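**Laundry Process Technician (two positions), Bimau Textile Care, Flerkorau plant**

Bimau Textile Care processes flat linen and work garments for hotels, clinics and food plants. The Flerkorau plant runs two shifts and handles 2,130 kg of linen per shift. We are hiring 2 technicians for the wash and finishing section, reporting to Weronika Kaczorowski, Production Lead.

Duties:

- Set and adjust wash programs by fabric class and soil level
- Titrate rinse water for residual alkalinity and log the results
- Check dosing pump output against the chemical supplier's chart
- Clear lint screens and inspect door seals at shift start
- Record rewash rates by customer and report any batch above limit
- Train press and folder operators on new garment types

The work is done standing, in a warm area, with hearing protection. Wash temperature for standard hotel linen is 67 °C, and the technician on duty signs off on any deviation. Loads up to the posted limit are moved by cart. Lifting by hand is limited to sample bags and chemical canisters.
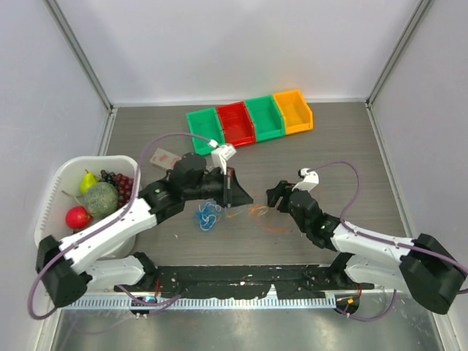
*Two arms over a gray wood-grain tabletop.*

Required:

- Completed vocational training in textile care, chemical processing or a related trade, or equivalent plant experience
- Ability to read dosing charts and wiring labels in English
- Basic spreadsheet skills
- Willingness to rotate between early and late shifts

Experience with tunnel washers or Varevetti ironers is useful. Training on both is given during the first weeks of employment.

Positions are full time and permanent after probation. Work clothing is supplied and washed on site. Shift premiums are paid under the plant agreement, a copy of which is sent with the interview invitation. Start date is in September.

Send a resume and copies of certificates to Bayu Osman, Personnel Office, Bimau Textile Care, Flerkorau. Put "Process Technician" in the subject line and state your preferred shift. Applications close May 19, 2026. Technical questions about the post go to Ottar Solheim in Maintenance.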